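28/08/2025, notebook, billing and receivables

Picked up the unapplied cash problem again. Ledger export pulled at start of day, same filter as before: open items, all entities, credit balances included. The total ties to the control account except for a difference of $49, which is the bank fee on the Vasov wire. Fee is sitting in suspense. Moved it to bank charges, re-ran, ties out.

**Unapplied receipts**

582 receipts in the test extract. Matching script run in three passes:

1. Exact invoice number in the remittance text
2. Customer ID plus exact amount
3. Customer ID plus sum of two or more open invoices

Pass 1 does most of the work. Pass 2 is fine as long as the customer doesn't have two open invoices for the same amount. Prarano does, every month, because their retainer never changes. The script takes the oldest one. That is correct under their contract but not under Chevalier's, where a payment goes to the invoice they name or is held until they name one. Added a flag `hold_if_unnamed` to the customer table. Default is off. Set on for Chevalier only.

Pass 3 is slow and I don't trust it past four invoices. With enough small open items nearly any amount can be hit by some combination. Capped at four. Anything beyond goes to the manual list.

88 receipts left on the manual list after all three passes. Went through the first page by hand. Most are short pays where the customer took a discount after the discount date. These should not be forced to match. Apply the cash, leave the residual open, code the residual DISC-LATE so it shows up separately on the aging.

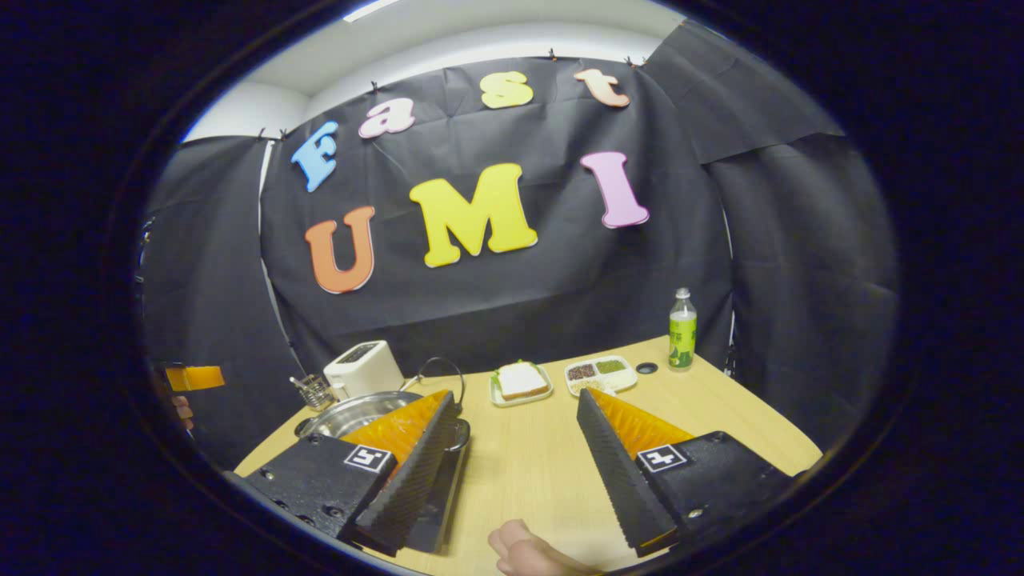 Residuals under $100 are a separate question. Current practice is to write them off at month end without review. Checked the write-off account for Ustthorpe: the same small short pay on every invoice, always under the limit, so it has never come up for review. Proposal is to keep the limit but apply it per customer per quarter. Needs sign-off before it goes in the script. Left commented out in the config for now.

**Aging buckets**

Report ages from invoice date. Dunning letters age from due date. So a net-60 customer appears in the 31–60 column while nothing is late, and then gets asked about by whoever reads the report. Changed the report to due date in the test copy. Old version kept as a second tab so the August figures can be compared with earlier ones.

Side effects noticed so far:

- Prarano drops out of the past-due columns completely
- Vasov does not move (due on receipt)
- Chevalier moves one column to the left, except the two disputed invoices
- Credit memos have no due date and fall into a blank column. Set due date = document date for these.

Disputed items still age normally. Tried excluding them, but then the report total no longer ties to the control account. Put them back and added a D in the status column. 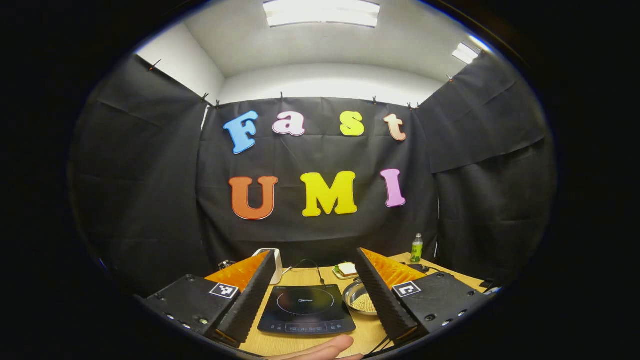 *Booth with the "Fast UMI" letters on the back curtain.*

**Dunning run, test only**

Letters generated to PDF, nothing sent. Level 1 text is fine. Level 2 still quotes the old remittance address in the footer; the body is right. The footer comes from a different template, so both have to be changed together. Level 3 should not go out without a call being logged first. The system does not enforce this. Could block on an empty call-date field. Not done yet.

One customer received two level 1 letters in the same run because they have two account numbers and one mailing address. Merged in test. Check whether the credit limit doubled on merge; it is supposed to keep the higher one.

**Open**

- Late discount residuals: who can approve, and up to what amount
- Ustthorpe short pays: ask their payables contact for the reason code before reopening anything
- Pass 3 run time
- Footer template, level 2
- Repeat the full run on the month-end extract, using the same config file and the cap at four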